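Réf. Dirurent 271, mélange textile pour linge de lit et vêtements molletonnés. Fiche mise à jour en septembre.

# Condmont 700 – lessive liquide concentrée pour textiles foncés

Le Condmont 700 est un détergent liquide sans azurants optiques, destiné au lavage en machine des cotons grattés, molletons et polaires de teinte soutenue (bordeaux, marine, anthracite). La formule associe des tensioactifs non ioniques et un polymère inhibiteur de transfert de couleur. Elle ne contient ni agent de blanchiment ni adoucissant.

## Domaine d'emploi

- Coton, polyester et mélanges, teints en fil ou en pièce
- Températures de lavage : 20 à 40 °C
- Eau douce à dure, avec dosage adapté
- Ne convient ni à la laine ni à la soie

Les articles se lavent sur l'envers, fermetures closes. Les prescriptions de l'étiquette d'entretien priment sur celles de la présente fiche. 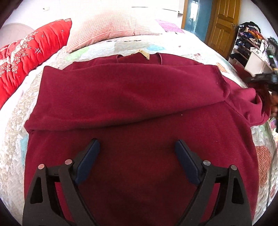 **Peut-on associer le Condmont 700 à un adoucissant ?**
L'adoucissant se verse uniquement dans le bac de rinçage. Versés dans le même compartiment, les deux produits réagissent et laissent un dépôt dans le bac.

## Dosage

| Charge de 5 kg | Eau douce | Eau dure |
|---|---|---|
| Peu sale | 35 ml | 50 ml |
| Normalement sale | 50 ml | 70 ml |
| Très sale | 70 ml | 95 ml |

Pour les polaires, réduire la charge du tambour de moitié et limiter l'essorage à 800 tr/min. Un rinçage supplémentaire est recommandé en cas de surdosage. Le produit est peu moussant ; une mousse abondante visible au hublot en fin de cycle indique un dosage excessif.

## Linge de lit et couvertures

Laver séparément le blanc et les couleurs foncées. Le polymère limite la migration des colorants en cours de bain, sans dispenser du tri. Pour un premier lavage de textile rouge ou bordeaux, effectuer un cycle seul à 30 °C. Séchage à plat ou sur fil, hors soleil direct.
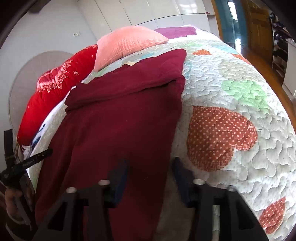
*Couverture bordeaux sur couvre-lit blanc matelassé.*

## Conditionnement

| Format | Code article |
|---|---|
| Flacon 700 ml | 271-A |
| Bidon 3 l | 271-B |
| Recharge souple 1,5 l | 271-C |

Le bouchon doseur n'est pas fourni avec la recharge. Conserver entre 5 et 35 °C, dans l'emballage d'origine. Le gel altère la viscosité ; un produit ayant gelé ne doit pas être utilisé.

Fabrication : Lundgren. Distribution : Tevivport. Questions techniques : Ottar Sjögren, service formulation, en précisant le numéro de lot imprimé sous le flacon.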